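4.2 Small things on a shared desk

We turn now to the part of the study we enjoyed most. The interviews in Section 3 told us what people say they need on a desk. The photographs and notes gathered by Buckley and Koyama show what they keep there, and the two lists are wonderfully different. Hardly anyone we spoke to mentioned flowers. Hardly anyone mentioned books they were not reading at the time. Yet both turn up again and again in the material, and they take up a good share of the surface.

We follow Vanags (our second author, whose earlier notes on kitchen tables set us on this path) in sorting desk objects by how often they are handled. Things in the "near" group are picked up or pushed about through the whole working day. Things in the "far" group are placed once and then mostly left alone, apart from watering and dusting. The split sounds almost too simple, but it worked very well on the desks at Comwood, where people were free to arrange the surface as they liked. The mouse and its pad are the clearest members of the near group. They make a pair, and our coders treated them as a pair at first, until Adomaitis pointed out that the pad tends to stay put while the mouse wanders. After that we coded them separately, and the notes became much richer.

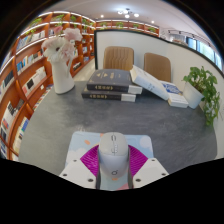 Figure 4. Mouse and cloud-print mouse pad on a grey desk, with books, flowers and a potted plant behind.

Several points in Figure 4 are typical of the wider set. The far group stands along the back of the desk: gerberas in a tall white vase, two dark hardcovers in a stack, a thick white book leaning, and greenery in a white pot at the right. The leaning book is a lovely detail. Leaning books were coded as "unsettled" in our first scheme, on the idea that somebody meant to come back to them. Koyama argued against this, and she was right to. In the follow-up talks, people described leaning books as perfectly settled, and one person at Nodel had kept a book at a slant for so long that she called it part of the furniture. We dropped the code in March and went back over the earlier desks.

The pad deserves a word of its own. We had expected plain pads in dark colours, and there were plenty of those, but printed ones drew far warmer talk. Clouds, fruit, maps and cats all came up. People could say where they had bought a printed pad and what else had been on the rack, while owners of plain pads often could not say how they came to have one. For such a cheap and ordinary object, this is a surprising amount of attachment — and it held even among people who said they did not care how their desk looked.

A second finding concerns the ground between the two groups. We call this the clear strip. It is the part of the desk in front of the back row where nothing is kept for long, and it is what people meant when they told us their desk was tidy. Paewai tried moving the clear strip in the trial desks at Zarnska, shifting the back row forward by a hand's width while leaving the number of objects alone. People at once called the desk crowded. When the row went back, so did the good opinion. We would love to see this tried again on deeper desks, and on desks that face a window, where the back row competes with the view. 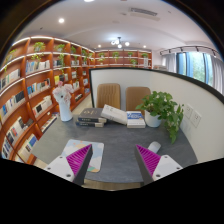 Does a clear strip mean that people should own fewer desk objects?
Our material gives no support for that. Desks with a full back row were called tidy as often as sparse ones, provided the space for hands and paper stayed open.

The mouse is the main visitor to the clear strip. It drifts out from the pad during reading and long calls, and it comes home when typing starts again. We did not measure how far it travels, and we now wish we had. Adomaitis has suggested a simple chalk method for the next round, and the desk users at Núñez have already agreed to put up with the mess. Plants behave in nearly the opposite way: the pot stays where it is, while the leaves creep forward over the weeks. Section 4.3 takes up this slower kind of movement, along with the vexed matter of who does the watering.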